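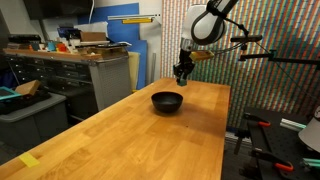
Figure 4.1 A round black bowl on a long wooden table.

Chapter 4
Scoring, Ties and Rankings in Club Competition

4.1 Scope of the chapter

The previous chapter dealt with the laying out of a fixture list. This chapter deals with what happens to the results once they have been reported. Three operations are involved: the conversion of a match result into points, the ordering of the entrants by those points, and the separation of entrants who have the same number. Each can be carried out in several ways, and the choice should be settled in the competition rules before the first match is played.

The worked material is drawn from indoor bowls and from league table tennis. Both sports have short matches, large entries and a long tradition of amateur administration. The methods carry over to most sports in which two sides meet and a result is recorded. They do not carry over without change to athletics, swimming or other events decided by a measured performance; those are treated separately in Part Three.

4.2 Match points and game points

A distinction must be kept between match points, which are awarded for the outcome of a whole match, and game points, which are scored within it. A bowls side that wins 21 to 20 and a side that wins 21 to 3 have both won one match. Under a pure match-point system the two results have the same value in the table.

The usual scale awards two match points for a win, one for a draw and none for a defeat. Its main property is that the total awarded in each match is constant. The sum of the points column can therefore be checked against the number of matches played, and an error in transcription is found at once unless a second error happens to cancel it. Where a win is worth three points the sum is no longer constant, and the check requires the number of draws to be known as well.

Bonus points complicate the matter further. In the Stollum winter league a side that loses by four shots or fewer receives one point. The rule was introduced on the proposal of Rüdiger Hellwig, then the league's fixtures secretary, to keep weaker sides interested in the closing ends of a match. It had that effect, but it also meant that a side with two narrow defeats stood level with a side that had won once and lost once by a wide margin. Whether this is fair is a question for the members of a league and cannot be answered by arithmetic.

4.3 Aggregates, differences and ratios

When two entrants are level on match points, the game points are normally consulted. Three measures are in common use.

The aggregate is the total of game points scored. It takes no account of those conceded and favours sides whose matches are high-scoring on both sides.

The difference is game points scored less game points conceded. It is easily computed and easily understood, and it is the measure adopted in most of the examples below.

The ratio, or average, is game points scored divided by game points conceded. It favours sides that concede little. A side that has conceded nothing has no defined ratio, a case which is rare over a season but which does arise in short qualifying groups.

The measures need not agree. In one season of the Futier district league, the Prallano club had scored 933 shots and conceded 910. Its difference was therefore 23, and its ratio, to three decimal places, 1.025. A rival with the same match points had scored 621 and conceded 600. Its difference was 21, so that by difference Prallano was placed higher. Its ratio, however, was 1.035, and by ratio the order was reversed. The league rules referred only to "the better shot average". Ute Voß, who chaired the appeal, held that the word average had to be given its ordinary meaning of a quotient, and the rival was placed first. The wording was replaced in November with a full definition.

4.4 The result between the tied sides

An alternative is to look first at the match or matches played between the tied entrants. With two entrants the procedure is simple: the winner of the match between them is placed higher. If they met twice and won once each, a second criterion is still needed.

With three or more entrants a smaller table is drawn up, containing only the matches among the tied group. This may separate all of them, some of them, or none. If it separates some, the rules must state whether the procedure starts again with those still level or passes to the next criterion. The two readings can give different final orders, and a set of rules that is silent on the point is defective. Hinrichs (Helmut Hinrichs, in his notes for tournament officials) recommends that the procedure always start again. Fröhlich prefers to move on, on the ground that restarting is hard to carry out by hand at the end of a long day. Both positions are tenable — the essential thing is that one of them be written down.

A circular result, in which A beats B, B beats C and C beats A, leaves all three level on match points in the smaller table. Difference within the smaller table is then the customary next step.

4.5 Withdrawals and unplayed matches

An entrant that withdraws part way through leaves some opponents with a result and others without. The common practice is to delete all its results if it has completed less than half of its fixtures, and otherwise to award the remaining matches to its opponents. An awarded match needs a nominal score. Too generous a score distorts the difference column; a score of nil to nil penalises opponents who would probably have won. The Pálfi Cup uses the mean winning margin of the opponent concerned, rounded down. In a division with 28 fixtures to each side the effect is slight, but in a group of four entrants it can decide who qualifies.
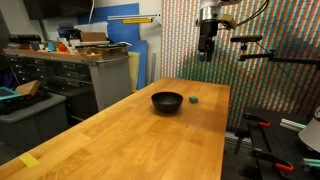
4.6 Terms used in this chapter

Entrant. A player, pair or team that occupies one line in the table.

Criterion. Any rule that places one entrant above another. Criteria are applied in a stated order, and a later criterion is consulted only if all earlier ones have failed to separate the entrants.

Smaller table. A table formed from the matches among a tied group only. Some handbooks call it a mini-league.

Dead tie. A tie that remains after every criterion has been applied. It is resolved by a play-off, by lot or by sharing the place. Schwerdtfeger's rule, named after Joscha Schwerdtfeger, permits sharing only where neither promotion nor relegation depends on the place.

4.7 A first worked table

Consider four entrants, W, X, Y and Z, each of whom has played the other three once. Two match points are given for a win and one for a draw. The results are as follows.

W beat X 21–14
W lost to Y 17–19
W beat Z 21–9
X beat Y 21–16
X beat Z 20–18
Y beat Z 21–12

W, X and Y each have four match points and Z has none. Over all matches, W has scored 59 and conceded 42, a difference of plus 17. X has scored 55 and conceded 55, a difference of zero. Y has scored 56 and conceded 50, a difference of plus 6. The order by overall difference is W, Y, X, Z.

If the smaller table is used instead, the matches against Z are removed. W then has 38 for and 33 against, X has 35 for and 37 against, and Y has 35 for and 38 against. The differences are plus 5, minus 2 and minus 3. The order becomes W, X, Y, Z, and second place has changed hands.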